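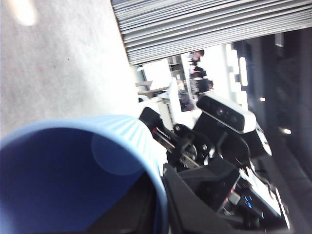 A ribbed blue cup and a pale grey tabletop.

How to descale a kettle (and keep it that way a bit longer)

If you live anywhere near Plellham you will know all about our water. Lovely to drink, dreadful for kettles. I moved over from Ukgate, where you could go years without giving limescale a thought, and within a couple of months I had white flakes floating in my tea and a kettle that sounded like a small lorry going uphill. So I have had plenty of practice at this, and I thought I would write down the way I do it now, after trying most of the other ways first.

What you need

White vinegar (the clear sort, malt will make the whole house smell like a chip shop) or citric acid powder from the baking aisle or the hardware shop. A jug, an old toothbrush or a soft bottle brush, and a cloth. Check the booklet for your kettle before you start if you still have it, as a few makers ask you to stick to one or the other.

With vinegar

Unplug the kettle and empty out whatever is sitting in the bottom. Mix equal parts vinegar and cold water, enough to cover the scale, and pour it in. I used to boil it at this point and I don't any more, because the steam gets right up your nose and a cold soak does just as well if you are patient. Leave it for an hour, or overnight if it has been a while. Put a note on the lid. I mean it, somebody in your house will make a cup of tea with it otherwise, and they will not thank you!

With citric acid

This is my favourite of the two, mainly for the lack of smell. Half fill the kettle, boil it, switch it off at the wall and then add two tablespoons of powder, slowly, as it does fizz up. Keep your face well back while it does. Give it twenty minutes or so and have a look. The flakes should be lifting off the bottom by then, and if they aren't, leave it until the water has gone cold.

Rinsing

Tip it all down the sink, then go round the inside gently with the brush, paying attention to the spout filter. Most filters unclip, and mine from the Feng kettle went in the jug with the leftover solution and came out looking new. Don't use wire wool on anything, and never put the base or the plug end under the tap. Rinse three times, boil a full kettle of fresh water, throw that away, and then do it once more if you can still taste anything.

Keeping on top of it

Empty the kettle at night so that the water isn't standing in it. Only boil what you need. A filter jug helps, though I gave mine up in December when I totted up the cost of the cartridges. Once a month is about right for descaling round here, and my sister-in-law over in Ultedach gets away with twice a year, lucky thing.

The same citric acid mix works on shower heads too, by the way, tied on in a freezer bag with an elastic band. I'll do a separate page on taps when I get a minute.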